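Grodo open day clips: read me first

Hi! I put this folder together after our April open day, when Karim Zerouali ran the Grodo arm for visitors and I mostly carried fruit back and forth. There are 137 clips in here, each up to 30 seconds long.

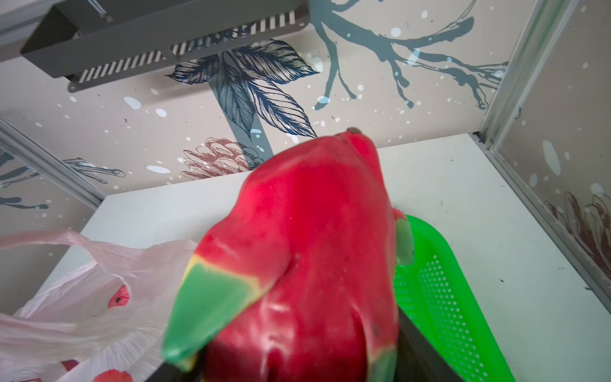
Wrist view, dragon fruit in the gripper, bag on the left.

Kids kept shouting for the dragon fruit, so it shows up a lot (sorry, lemon fans!). Labels are by Taha Bensaid, one text file per clip.
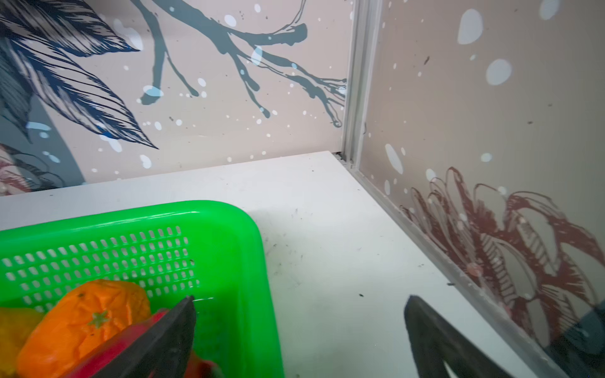
Wrist view, fingers open by the green basket.

Spotted a bad label? Tell Taha.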